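Greens aeration timing at Irnmont, and why is 14 still mush

fescue_fred
So they punched the greens at Irnmont again, second time since April. Played there in the evening and it was like putting on a waffle. Full green fee too. Is this normal? My old club did it once in the fall and that was that. Not trying to start a fight, just want to know if anyone's heard when they'll be back to rolling.

backninebill
Twice a year is normal. Some places do three. You got a poa green that close to the creek, you need air down there or it dies in July. Give it 2 weeks and a topdressing and you won't notice.

fescue_fred
Ok but a discount would be nice. Or a sign. Nothing on the booking page, nothing in the shop.

mudball
there was a sign. by the cart return. where nobody looks untill they're done, lol

loopy_looper
Plavimeck puts it right on the tee sheet, little orange note, and knocks 20 percent off till the holes close up. Costs them next to nothing and nobody gripes. Irnmont could do the same tomorrow if they felt like it.

backninebill
Plavimeck also has sand greens basically. Drains like a colander. They can core and be rolling in a week. Irnmont is old push-up greens on clay. Different animal.

turfnerd_28
Used to work on a crew (not there) so take this for what it's worth. Two things going on. Aeration is one, fine, that heals. The real problem is 14 thru 16 stay soft no matter what, and that's not holes, that's water. Pond on 15 sits higher than the 14 green. Always has. When the pond is full it pushes sideways and the whole front collar weeps. You can poke it all summer and it'll still be mush.

mudball
this. lost a wedge divot there the size of a dinner plate

fescue_fred
Huh. Never put that together. So why not drop the pond?

turfnerd_28
It's the irrigation supply. Drop it and you've got nothing for August. What they want is an interceptor drain between the pond bank and the green, perf pipe in gravel, run it down to the creek. Pipe's cheap. Digging across the approach is the part members scream about.

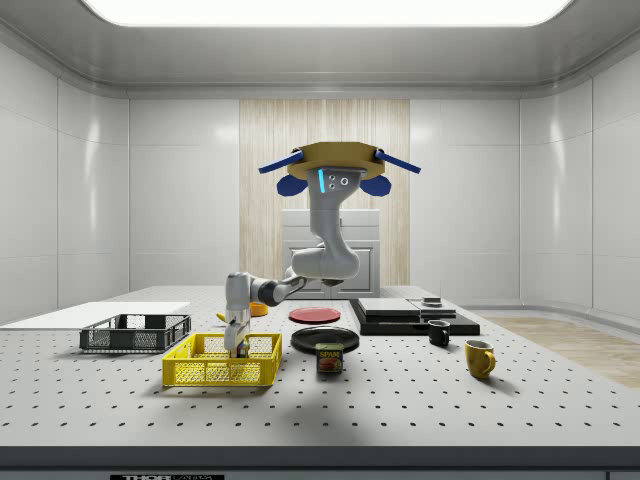 Also the outlet on the far side is half choked with cattails, go look at it. Water's supposed to spill at the notch and it's been standing over the notch since spring. An afternoon with a rake and waders and I'd bet the pond comes down enough to feel it at 14. Wouldn't fix it. Would help.

backninebill
Cattails are there for a reason. Filters the runoff before it gets to the creek, and the county likes that. You can't just go ripping them out.

turfnerd_28
Didn't say rip them out. Said clear the outlet. A strip the width of a cart. Leave the rest, the blackbirds can have it.

backninebill
Fair enough. Thought you meant the whole bank.

loopy_looper
Didn't they get a quote on drainage a couple years back? Somebody posted it in the grill. Remember it going up the same week they announced the new bunkers.

mudball
they got the bunkers. they did not get the drain

korance_regular
Came over from Korance when it closed and I'll say it, you guys are spoiled. We had one green that was under water every April and just played to a temp. For years. Irnmont is in good shape for the money. Soft greens hold a shot, learn to like it.

fescue_fred
Didn't Korance close tho

korance_regular
Not over the greens. Well. Not only the greens.

turfnerd_28
Soft is fine. Soft and anaerobic isn't. Pull a plug at the front of 14 and smell it, rotten eggs. That's black layer, roots are an inch if you're lucky. One hot stretch and it's gone, and then you're on a temp there too.

backninebill
He's right about the smell. I always figured it was the pond.

fescue_fred
Ok so who do we say this to. Email the shop?

loopy_looper
Greens meeting is open to members, 6 pm upstairs, date's on the board. Bring a photo of the outlet. Don't bring up the bunkers or you'll be there til midnight.

fescue_fred
Will go look at the outlet first. If it's as bad as you say I'll write it up. Still think I'm owed a few bucks for the waffle round.

COMMENTS

Sebastian wrote:
Found this searching for black layer. We have the same deal, a pond above a green. Put in 579 feet of drain last fall and the front dried out in a month. Back is still wet. Do the back at the same time if you can.

hackers_anon wrote:
Played Irnmont last month, greens were fine?? Slow but fine. Maybe I'm just bad

pin_high wrote:
which side of 15 is the outlet on, walked the near bank and couldnt find it

turfnerd_28 wrote:
Far side, past the willow. Wear boots.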